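How to wash and dry yellows (and other brights) in a stacked machine

Posted 28th March by Feng-yi Tseng

I have been doing laundry for most of my life and I still managed to turn a lovely primrose pillowcase the colour of old dishwater last September, so please don't think I'm writing this from any great height. We had moved to the flat in Badivside with its tall white machine, one drum on top of the other, and I treated it just like my old one. It took me a good few months to get on friendly terms with it. Several of you have asked how I go about it now, so make yourself a cup of tea and I'll take you through the lot.

What you'll need

Your brights, sorted
A liquid detergent meant for colours
A mesh bag for anything small
A soft cloth
A low step if you're on the short side, as I am

Sorting

I put yellows with yellows, and if I haven't enough for a wash I'll let in some pale orange or cream. Greens look as though they ought to be fine and they very often aren't. Anything new goes in by itself the first time, or gets a soak in the sink with a white flannel beside it. If the flannel comes out tinted, soak again.

Turn everything inside out while you sort. Empty the pockets, do up the zips, undo the buttons (my mother always did buttons up, and she was forever sewing them back on). Give each thing a good shake so that it isn't in a ball when it goes in.

Loading

Do read your handbook before anything else, because stacked machines vary a great deal. On some both drums will wash, on others the top one only dries, and I have a friend, Kai-wen Man, who spent a whole evening hunting for the detergent drawer on the wrong half.

Lay the clothes in one piece at a time, biggest first, and stop when you can still put your hand flat between the top of the pile and the drum. I know it's tempting to squeeze in one more towel! Brights need room to move or they rub against each other and go fuzzy, and then they look faded even when the colour is still there.

Use a bit less detergent than the cap suggests if your water is soft. I use a bottle called Flestico that I get from the little shop by the station, but any colour liquid will do the job. Powder is grand for whites, though I find it can leave pale streaks on darker cotton.

Choose a cool wash and a gentle spin. Before you shut the door, run a finger around the rubber to be sure there isn't a sock tucked in it, then push until you hear the click.

Drying

Take things out as soon as the wash is done. Yellow shows every crease, and an hour sitting in a damp lump will set them in beautifully. Shake each piece again, check the label, and put aside anything that would rather be on the airer.

With an upper drum, stand square to the opening and feed the washing right to the back with your arm, a little at a time. If you stand off to one side you'll drop half of it, and you'll have to do the floor as well. When you think you've finished, have a look for a stray sleeve hanging over the edge. Low heat, always, for brights. I would much rather run a second short cycle than one fierce one.
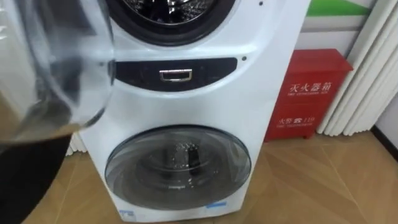 Lower door shut, and the yellow things in the upper drum:
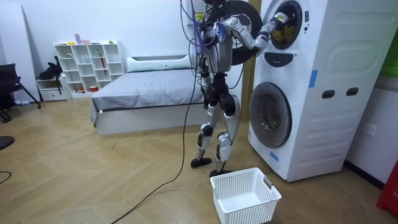 Clean the lint filter every single time, before or after, whichever you'll remember. Mine pulls out with a tug and I roll the fluff off with a damp thumb. If the drying seems to be getting slower from one week to the next, the filter is the first place to look, and after that the vent or the water container, depending on which sort you've got.

Looking after the machine

Wipe the inside of the door glass with your soft cloth while it's still a bit steamy. Leave the washing door ajar for a few hours afterwards so the drum can air, unless you have little ones or a cat about, in which case prop it open only when you're in the room. Once a month I run it hot and empty.

Glossy fronts do show fingermarks. A barely damp cloth and then a dry one is plenty, and keep scouring creams well away from it.

If a colour has already run

Don't dry it! Heat fixes the stain. Get everything back into cool water straight away with a scoop of colour-safe stain remover and leave it for 6 hours, then wash again. My pillowcase had been through the dryer before I noticed, so it lives under the sink now and does the windows.

Next time I'll be writing about folding fitted sheets, which Kai-wen has promised to show me properly, and if anyone has a good method for getting turmeric out of a tea towel, do leave it in the comments.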